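Foso, el juego de estrategia por turnos del estudio Otwood, recibirá una expansión gratuita en enero

Por Brian Kombo
7 de diciembre de 2018

El estudio independiente Otwood ha confirmado que Foso, su juego de estrategia por turnos ambientado en una ciudad excavada bajo tierra, tendrá una expansión gratuita en enero. El contenido llegará primero a la versión de PC y más adelante a consolas, aunque para estas últimas la compañía no ha dado fecha.

La ampliación se titula Eglītis, como el personaje que la protagoniza, una cartógrafa que en la campaña original solo aparecía en notas y diarios. Según el comunicado del estudio, incluye 12 misiones nuevas, un segundo mapa de campaña y siete unidades que podrán usarse también en las partidas personalizadas.

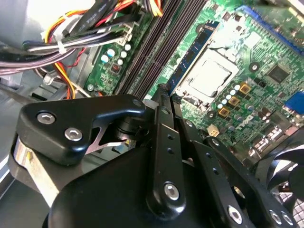 La directora del juego, Ourania Karras, explicó en una charla con la comunidad que la idea inicial era mucho más modesta. «Teníamos tres misiones descartadas y queríamos regalarlas por Navidad. Al revisarlas vimos que la historia de Eglītis no cabía en tan poco espacio, así que preferimos retrasarlo unas semanas y hacerlo bien», dijo.

Karras añadió que no será necesario haber terminado la campaña principal para empezar la nueva. Los jugadores podrán acceder a ella desde el menú de inicio, aunque quienes conserven una partida guardada del último capítulo verán algunos diálogos distintos y contarán con un almacén de recursos más amplio en la primera misión.

Cambios en el equilibrio

Junto con la expansión se publicará una actualización que modifica el sistema de derrumbes, el aspecto más criticado desde el lanzamiento. Hasta ahora, un túnel sin apuntalar podía venirse abajo en cualquier turno y sin aviso. Con el parche, la interfaz mostrará el riesgo en una escala de 0 a 100 y dará un turno de margen antes de que ceda el techo.

También cambian los zapadores, que costarán menos pero se moverán más despacio, y la inteligencia artificial enemiga en dificultad alta, que dejará de concentrar todas sus tropas en la misma entrada. La lista completa recoge 23 correcciones, entre ellas la del error que borraba los nombres asignados a las unidades al cargar una partida.

El parche reduce además los tiempos de carga en los mapas grandes. Otwood no ha publicado cifras, pero asegura que los requisitos mínimos en PC se mantienen como estaban y que no hará falta más memoria para jugar la nueva campaña.
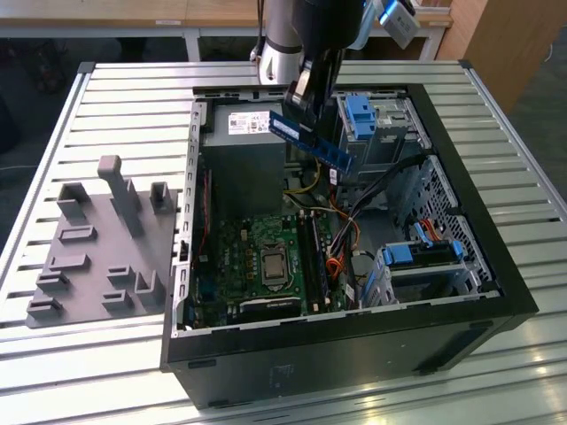
Versiones para consola y edición física

La adaptación a consolas sigue a cargo de Stusus, el mismo equipo que se ocupó del juego base. Karras reconoció que el trabajo va por detrás de la versión de PC y que no quieren anunciar un día concreto hasta que la actualización haya pasado la certificación. Las partidas guardadas actuales serán compatibles.

Sobre una posible edición física, el estudio dice que la está valorando y que, de salir, llevaría la expansión en el disco. La secuela queda por ahora fuera de los planes. «Nos gusta este mundo y hay ideas apuntadas, pero todo el equipo está con Eglītis», respondió la directora cuando le preguntaron por ello.

Foso está disponible en español, con textos traducidos y voces en inglés. La expansión se descargará de forma automática para todos los que tengan el juego en su biblioteca.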